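Chapter 4
The Desk and What Sits on It

Start with a desk. Any desk – the one at the Jatham office, the one at home under the stairs. Before any of the 84 exercises in this book, clear it. Keyboard off or pushed to the front edge, crumbs out, leads untangled.

A white top shows every mark. Good. You want to see teh marks.

Shelves next, then walls. Flowers and pots last, and artificial ones still need dusting, some 200 petals in a full bunch. Omstead's rule, from chapter 3: work from the top down. Cables on the floor count too, they gather fluff.

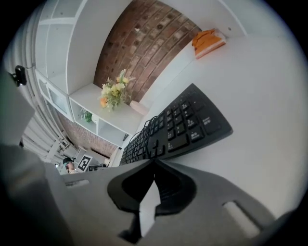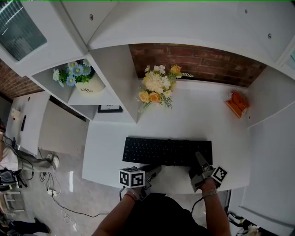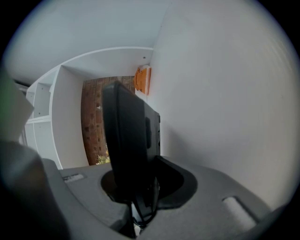

A reader of the first edition wrote in to say that top down is fine but she does the keyboard first anyway, becuase otherwise it never gets done.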